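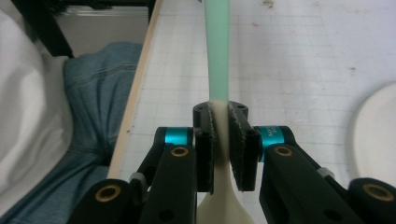 Silicone spatulas: one piece or two piece heads?

Posted in: Tools and Equipment

m_vasic
Tuesday, February 4, 2020
Replacing most of my spatulas and trying to settle on a construction before I order. The options as I see them are a removable silicone head on a wood or plastic handle, or silicone molded over a core with no joint. Main use is sugar work and custard, so the head sees high heat for long stretches. I've had two removable heads work loose in caramel. Is the molded type stiff enough to scrape a pan bottom, or does the core stop too far short of the tip?

Rasha Jaber
Depends entirely on the core. Nylon cores soften before the silicone does, and you feel it at the neck first. Steel cores stay stiff but add weight. Press the head sideways against the counter and watch where it bends. If the bend is in the neck, put it back. If it's in the last inch of the blade, that's fine for custard.

plerolden_pastry
Disagree on steel. If the silicone gets nicked, water gets in next to the metal and you won't see the rust until it stains the outside. I threw out a set for that reason in September. Glass-filled nylon is stiff enough for anything short of cold cookie dough.

Rasha Jaber
Depends on the grade of steel. Mine are stainless and have been through the dishwasher most nights for years. What did yours say on the packaging?

plerolden_pastry
Packaging is long gone. It said "steel core" and nothing more, as far as I remember.

Rasha Jaber
Then it could have been anything.

rima.k
For m_vasic: the joint matters less than the fit. A removable head should need a real pull to come off when it's dry. The problem in caramel is that the socket expands with heat while a wood handle dries out and shrinks, so you get play from both sides. I don't use removable heads above a simmer. For cold batters they're better than molded, as you can clean the socket.

Also check the temperature rating on the handle separately. The number printed on the label is usually for the head only. I leaned a spatula on the rim of a hot skillet and put a flat spot in the handle, with the head untouched.

hminttu
Does anyone know how to get smell out of silicone? I have one that was used for onions and now everything tastes of it. Dish soap does nothing.

rima.k
Bake it at 250 F for an hour with the window open, but only if it's silicone all the way through or the head comes off. Don't do it with a plastic handle attached. Or keep one for savory and one for sweet, in different colors.

Hanan Rizk
Seconding the separate colors. Baking helped mine but the smell came back after a few weeks. I think the oil sits deeper than the surface.

plerolden_pastry
The pinch test is worth mentioning here too. Twist the silicone and look for white in the fold. People say that means filler.

Rasha Jaber
People say that, but it isn't reliable. Some pigments whiten under strain and some filled silicone doesn't. I wouldn't return a spatula over it.

plerolden_pastry
I have returned spatulas over it.

m_vasic
Useful, thanks. Sounds like molded for the stove and removable for cold work. Two follow-ups. Is a straight edge or a curved edge better for a saucier? And is blade thickness listed anywhere, or do I have to go and handle them?

Rasha Jaber
Curved, with a radius a bit tighter than the pan's. A straight edge leaves a line of custard in the corner and that's where it catches.

Hanan Rizk
Thickness is almost never listed. The restaurant supply place in Arthorpe has them loose in bins and doesn't mind you bending them. Stovdale only has them on cards, so you can't test the flex - not worth the drive.

hminttu
Tried the oven, 250 F for an hour. Kitchen smells of onions, spatula slightly less so. Will run it again tomorrow.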